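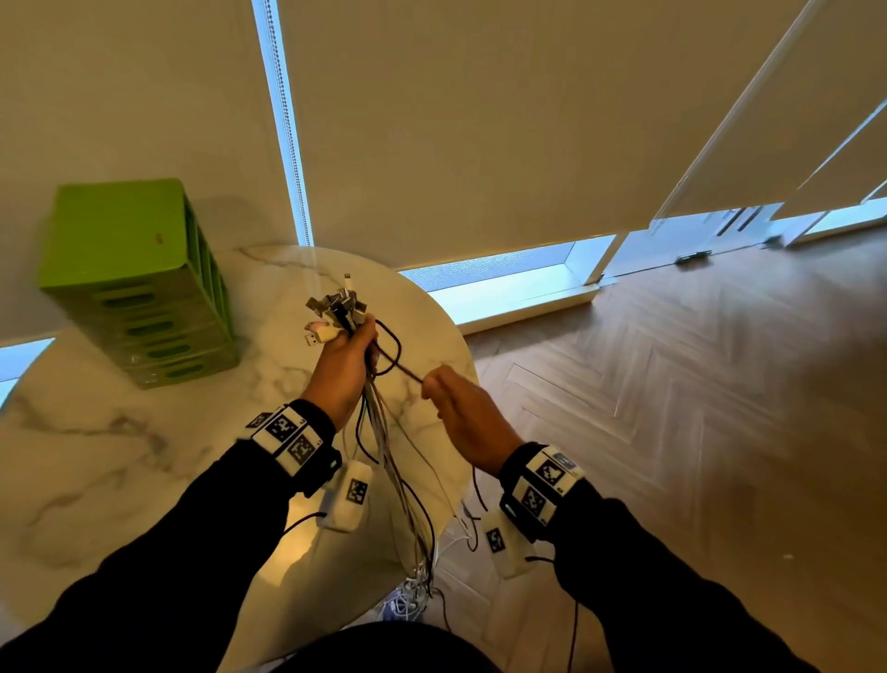 What does a household need to have in order to use the Hutum kit?
A table or counter to work at, a wall outlet for charging, and enough free storage on a phone or laptop to hold a day's recordings before they are uploaded.

Hutum is a wearable recording kit sold and rented by Cloreck. It records how a person uses both hands during ordinary chores, and the recordings are used to train robots to do similar work. The kit has a head-mounted camera and a pair of wrist bands carrying printed square markers. It is sold to research groups and robot makers, and is also lent to home workers who are paid by the recorded hour.

Overview

Training a robot arm by remote control calls for the robot itself, an operator and a place to put both. Hutum leaves the robot out of the recording step. The wearer does the job with bare hands while the camera films from head height, and software works out where each wrist was from the markers. The result is a video file with a matching track of wrist positions. Customers convert these tracks into motions for their own machines.

The kit was designed by a small team under Oanh Âu, who had earlier worked on motion tracking for physical therapy. An early version used gloves. These were dropped after test wearers found it hard to pick up thin objects such as cables, coins and paper, and the markers were moved to the wrist. Trinh Huỳnh wrote the first tracking software, and the current version still reads files made with it.

Parts of the kit

The standard kit comes in a padded case and contains:

Head camera with adjustable strap
Left and right wrist bands with white marker modules
A pendant box for each wrist, joined to the band by a thin wire
Charging cables
Printed calibration sheet
Quick start card

Each wrist module has square black-and-white markers on more than one face, so that one can still be read when the wrist turns. The pendant box hangs under the band and carries a marker of its own. It holds the battery, which keeps the module on the wrist small. The bands are worn over a sleeve or on bare skin. Cloreck recommends plain dark sleeves for contrast with the modules and asks wearers not to use shiny fabric.

Use

A session starts with calibration. The wearer lays the calibration sheet flat, looks at it, and holds each wrist over it until a tone sounds. After that the wearer picks a task from a list and begins. Recording stops with a double tap on the side of the camera or when the battery runs low. A full charge lasts 3 hours, and most wearers charge the kit between sessions.

Tasks are grouped by type. The sorting group includes separating charging cables from a bundle, pairing socks and putting flatware into a tray. Cable tasks are among the most requested by customers. Cables bend, cling to each other and hide behind one another, and a program has few fixed shapes to go by. In a usual cable task, one hand holds the bundle near the connectors and the other pulls a single cable free. The wearer then coils the cable or lays it down and goes back for another.

Wearers are asked to work at their normal speed, to keep both hands in view and to leave mistakes in. If a cable slips or the wrong one is pulled, the wearer corrects it and carries on. Recordings with corrections are kept in the same set as the others and tagged by reviewers.

Data and review

Files are checked first by software and then by a person. The software rejects clips in which the markers are out of view for too long. Human reviewers add a short written label to each step, such as "hold bundle" or "pull cable." The review group is led by Nga Triệu and works from an office in Plerkport.

Faces, mail and screens that pass in front of the camera are blurred before a file is released. A wearer can delete any recording within 10 days of upload. After that, removal has to be requested in writing, and copies already delivered to customers are not recalled.

Price and availability

The purchase price is $942 for a single kit. Replacement wrist bands are sold in pairs. Rental customers pay by the month and must take at least 8 kits. Home workers receive the kit on loan and pay no deposit, but they must return it in the original case. New batches usually ship in May.

Reception

Margaux Hervieu, who tested the kit over several weeks for a trade newsletter, found the calibration quick and the tracking steady in daylight. She reported more dropped markers in the evening under a single ceiling lamp. Her main complaint was the pendant boxes, which swing when the arms move fast and can knock against the edge of a table. She fixed this by tucking the wire under the strap, a practice the manual advises against.

Hậu Hoàng, whose lab used the kit to collect cable and laundry recordings, rated it well for comfort and poorly for detail in the fingers. The wrist position is measured, while finger positions have to be estimated from the video. The lab kept the kit for tasks done at table height and used another method for small assembly work.

Limitations

The kit does not measure how hard the wearer grips or pulls. Marker reading gets worse in strong backlight, and Cloreck suggests lowering the blinds before a session near windows. The kit is not rated for wet work, so dishwashing is missing from the task list.

Related products

Jakubowski is a table-mounted version with fixed cameras, intended for labs. It uses the same wrist bands and file format as Hutum but has no head camera. Recordings from the two products can be kept in one project, provided the calibration sheet was printed at the same size for both.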